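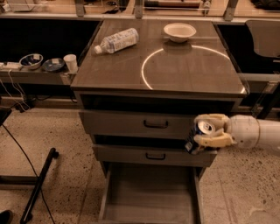

## Re: Drullham water softener, is it worth 2599?

**pebbledash_7**
Had the Drullham rep round on Wed 12 April. He did the soap trick, frothed it up in one jar and not the other, and quoted me 2599 fitted. We're on hard water and the kettle is a disgrace, but that's a lot of money. Anyone got one?

**Wrenfield**
The soap trick shows that soft water lathers. We knew that. It doesn't show you'll save on boiler repairs, and that's the bit they charge for. Did he put any savings in writing?

**pebbledash_7**
No. He said "most customers" get it back in 7 years. I asked which customers and he went back to the jar.

**oldmill**
I'll disagree with Wrenfield. We've had a Mindetti in since November, and the shower screen used to need scraping every week. Now I wipe it. Kettle's clean too.

**Wrenfield**
Glad you like it, but a clean screen isn't 2599 worth of anything. Descaler is pennies. And what are you spending on salt?

**oldmill**
2 blocks a month. I never said it was free. You're pricing the scraping at nothing because you're not the one doing it.

**tansy_b**
Whatever you do, don't get talked into the Chisholm magnetic clip instead. My sister in Skorstead had one on her pipe and the scale came back just the same. They told her it was "a different kind of scale". Please.

**oldmill**
Agreed on magnets.

**Wrenfield**
Same. OP, get a second quote from a local plumber and ask for the unit and the fitting priced separately. Mine wanted 15 minutes to look at the stopcock and didn't charge.

**pebbledash_7**
Rep rang again this morning, the price is "only held till Friday". Going with the plumber for now.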